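Tralta tabletop clips

Hi! Tralta is my go at getting a secondhand arm to tidy a table, built in the shared workshop at Ustasbridge with Savita Mathur doing most of the wiring. There are 584 clips in the set so far – 300 of them labelled, the rest on my list for May.
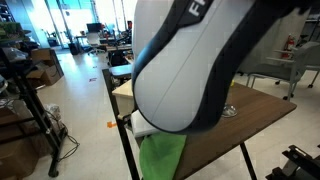 Labels live in one text file, one line per clip, with the clip number first and then whatever the arm was told to go for. I kept the names dead simple, so the bright green fabric on the front of the table is just "cloth" and the clear glass one is "bowl" (no colours, no sizes, sorry!). If a clip has two goals, they're split with a comma.

Clip 828 is missing – I numbered past it by mistake and the loader copes fine. Use the lot for whatever you like, and if you spot a wrong label, send it to me or Savita.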